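Party Table and Takeaway Bits: Your Questions
by Marisa Leone
Last updated May 31, 2022

I get the same handful of questions every time I post about parties at home, so I've put the answers on one page. I live in Plaltard, I have one decent table and not much cupboard space, and most of what I know comes from getting it wrong first. If your question isn't on the list, leave it in the comments and I'll add it when I get a minute.

Do you keep the wrapped chopsticks and straws that come with takeaways?

Yes, all of them! We order from Sombatkul more than I'd like to admit and they're generous with the extras. I used to chuck them in the drawer with the batteries and the string, and then I could never find any when people came round. They now live in a cup, standing up, and the cup goes straight on the table when there's food. The wrappers never match, but I rather like the mix of colours. 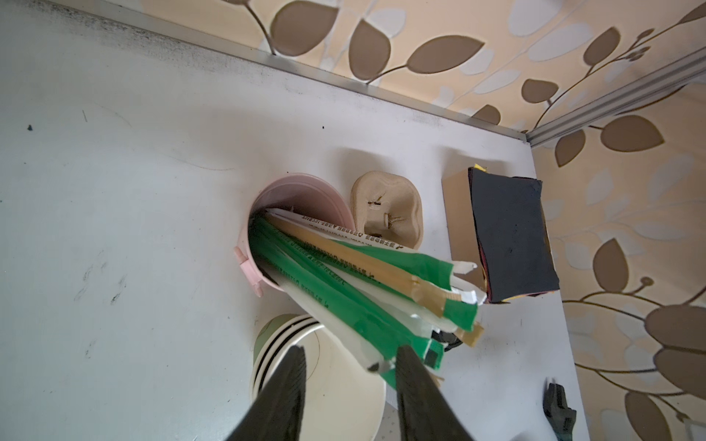

Green, white and brown wrappers, and the pink cup they live in.

Doesn't the cup fall over?

A light plastic one can, if you stuff it with long things. Put a few dried beans or a couple of clean pebbles in the bottom, or just don't fill it so full. For a big do I split everything between two cups, one at each end of the table, which also stops people reaching across each other's plates.

How long do you keep them?

If the wrapper is whole, I keep it. If it's split or has gone grubby, the thing inside goes in the craft box (plant labels, stirring paint, that sort of job). I have a sort through every March, when I'm doing the cupboards anyway, and I'm always surprised how many have crept in.

Where do you buy your paper cups?

Bornon, the catering shop on the ring road. You don't need an account, whatever the sign says. They do sell them in boxes of 1000 and I did once buy one of those - please learn from me, they were still under the stairs two Christmases later. The small sleeves are fine for a birthday. If you're ordering by phone, ask for item 3129, as the website search is hopeless.

Plain cups or patterned?

Both, in one stack. I buy mostly plain because people can write their names on them, and then I use up whatever odd coloured ones are left from last time. I don't mind a stray one at the bottom.

What do you put in a party bag these days?

Four things, and no more. Something to eat, something to draw with, something daft and a slice of cake in a napkin. I stopped buying the little packets of plastic toys years ago and not one child has complained to me about it. For very small ones I swap the daft thing for a board book from the charity shop.

Paper bags or proper gift bags?

For the children it's plain paper bags, folded over at the top with a sticker. For the birthday person, or for whoever has lent me their chairs, I do one nice gift bag. My favourites are from Lolleo, who do very sweet animal ones, and I look for handles made of rope, as the flat ribbon sort always seem to pull out on me.

How do you get the tissue to look right?

Pinch the sheet in the middle, give it a shake, and push the pinched bit down into the bag so the corners stick up. One sheet is plenty for a small bag, two for a bigger one. Don't iron it. I've tried ironing it. White goes with everything, so I buy that and don't bother with colours any more.
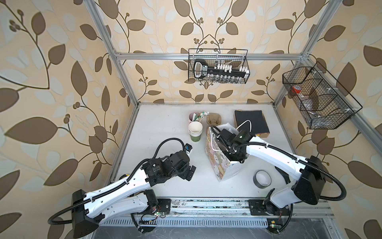
Gift bag with its white tissue, and the paper cups next to it.

Do you put the presents on the same table as the food?

Not if I can help it. Sticky fingers and tissue paper don't mix! But I do like to get the cups and bags together on the table beforehand, before any food comes out, so that I can see what I've forgotten. Then the bags go up on the hall shelf, well away from the squash.

How do you clean a white table afterwards?

Warm water with a drop of washing-up liquid, then a dry cloth. Felt tip comes off with a bit of bicarb on a damp sponge if you're patient. Scratches I just live with. A cloth over the top would hide the lot, but then I'd have to wash the cloth.

Can I reuse gift bags, or is that rude?

Reuse them, please. I keep mine folded flat inside the biggest one, with the tags snipped off. The only rule in our house is to check you aren't giving it back to the person it came from, and yes, I have done that, to my sister-in-law.

Is there a printable list?

There is, it's post number 1425 in the archive. It's a single page and I've left space at the bottom for your own bits.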